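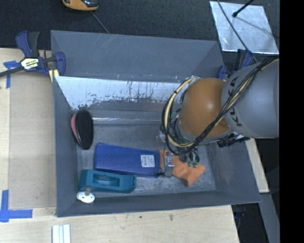 Since I last wrote, the Gretari pantry has changed the way it sorts donated food, and I think it's the best thing we've done with your grant so far. We used to put everything straight on the shelves as it came through the door, which meant beans behind shampoo and a lot of swearing. Now every donation goes into a big bin first, a gray one with sloping sides like the one on the wooden tabletop, and it stays there till somebody has checked the dates. It's a small change and I can't believe we waited two years to make it!

Now the money, as I know that's what you want to hear about. Of the 2199 dollars you sent us in December, we've spent 1000 on the second-hand fridge from Eltis (delivery included, and they took the old one away for free, bless them). Nearly 40 dollars went on labels and marker pens. The rest is still in the account, and I'd like to keep it for the shelving in the back hall if that's okay with you. I did get a quote from Bivonine as well, but they wanted a deposit up front and I didn't like the sound of the warranty.

The Bañez Street drop-off is going well. Ronaldo Dumlao has the keys now and opens up in the evenings, so people who work days can finally come by. We're seeing 20 households there on a normal evening, a lot of them new to us. Quite a few have asked for baby food and we never have enough of it. I've put a note up at the library and at both churches — fingers crossed.

The part that hasn't gone well is the delivery run. I told you in my last report that we'd be taking boxes out to people who can't get to us, and we've only managed it twice. The van needed a new clutch (Nestor Umali fixed it in his own driveway and would only let me pay for the parts, which came out of our raffle money, so you won't see it in your figures). Then we had ice for most of two weeks and I wasn't going to send anybody up that hill. The van is running again and I've drawn up a new route that starts on the flat side of town. I'd like to do four runs before I write to you again.

You asked about training. Six of us did the food safety class and passed, me included, though I had to look up the fridge temperatures the night before. Two more are signed up for the next one. The certificates are in the blue folder if anyone from your office wants to stop by, and you're always welcome, just call first so I can move the boxes off the visitor chair.

One question for you: does the shelving need three written quotes, or are two enough? I have two already and the third place won't call me back.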